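Posted in: Home & Garden > Wood Finishing > Oils and Waxes

killex_bench
Hello all. I have a long butcher block table and I want to refresh the oil on it. The last coat was two years ago. I sanded a small test area with 120 grit and the old finish became gummy and filled the paper very fast. My questions: should I remove everything before new oil, or is it enough to clean and go over it? I have one can of Deten hard oil, not opened yet. Also the joined planks have very different tones and I would like to keep this. My wife says it is the best thing about the table.
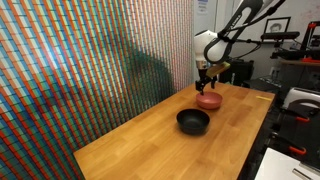
The top as it is now, with two of our bowls on it.

In daylight the darker planks go more to brown and the light ones look almost yellow. I do not want one flat color over everything.

skimness
Gummy paper means the old oil never cured fully, or somebody put it too thick. Do not put hard oil on top of that. Card scraper first, then 120, then 180, and stop there. If you go to 320 the oil can't get in.

And please do the underside too. I did only the top on mine and it cupped in one winter.

georgiev_107
I disagree about the scraper. For a person who never used one it leaves more marks than it removes, and on butcher block the grain changes direction from plank to plank, so you get tear-out somewhere for sure. Mineral spirits and a gray pad, wait until Sunday, then sand. I have done 10 kitchen tops this way.

skimness
Mineral spirits on old oil only moves the problem around. But OK, we had this discussion in the other thread already.

killex_bench
Thank you both. I forgot to write that it is used for food, mostly bread dough. Does it change something?

georgiev_107
Let it cure for the full time on the can before any dough touches it. Thin coats, wipe off everything after 15 minutes. And lay the rags flat outside — they can catch fire by themselves if you leave them in a pile.

skimness
On this we agree. For the tones, clear oil will make all planks darker but the difference between them stays. Do not buy the "natural" version with white pigment, it makes everything look like chalk.

killex_bench
Mine says clear. I will try the spirits on one end and the scraper on the underside, and write here in March how it went.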